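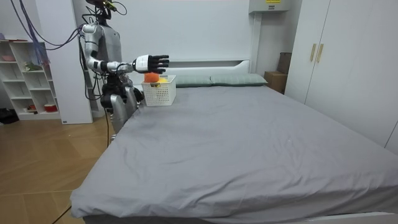

Toy storage in a kid's room with no floor space - what are you all using?

posted by tallowbird
OK so we moved into a smaller place in March and the toys have taken over. My son sleeps in a big bed (hand-me-down, not giving it up) and there's a strip of floor on one side and that's it. My routine right now is to put a basket up on the corner of the mattress by the headboard, throw everything in, and then carry it off before bedtime. It's the white plastic kind with the little holes in the sides, and I do like that I can wipe it down. We also have a white cubby shelf along the wall, but he treats it like a display case. One pink bowl gets the top shelf and heaven forbid I move it! I'm looking at the Gronen fabric bins for the cubbies, 2 for 30 dollars. Worth it, or do I just buy more plastic?

reply by mossy_stapler
Plastic all the way. We had fabric bins from Gronen and they sagged in the front within a few months, and then the kid can't slide them back in. Plus anything sticky is in there forever.

reply by quiltnap61
Going to disagree with mossy. Ours are going on three years and look fine, but we only keep stuffed animals in them. Blocks would probably kill them. What's he got mostly, soft stuff or hard stuff?

reply by tallowbird
Mix of both. Balls, squishy things, a ton of little plastic animals that I find with my feet.

reply by quiltnap61
Then I'd split it. Soft in fabric, little animals in something with solid sides. The holes in those baskets are fine for balls but tiny stuff pokes through and snags.

reply by Adams_porch
Am I the only one who wouldn't put the toy basket on the bed? Those things have been on the floor all day. I'd be washing sheets constantly.

reply by tallowbird
I mean, he's on the floor all day too and then he gets in the bed. And it saves my back - bending down 69 times a night was not working for me. The sheet is gray so I figure it forgives a lot.

reply by mossy_stapler
lol fair. My mother-in-law would side with Adams_porch though.

reply by fernandcrumb
Have you looked under the bed? We got a rolling drawer from Irier, low enough to clear the frame, and it swallowed everything. Measure first, I sent one back.

reply by tallowbird
Ooh no, I haven't measured. The Irier outlet in Trarstead is on my way home Friday so I'll take the tape measure to the bed tonight. It's wood floor in there, but does it roll OK on carpet too, in case we move again?

reply by fernandcrumb
Low carpet yes, shag no.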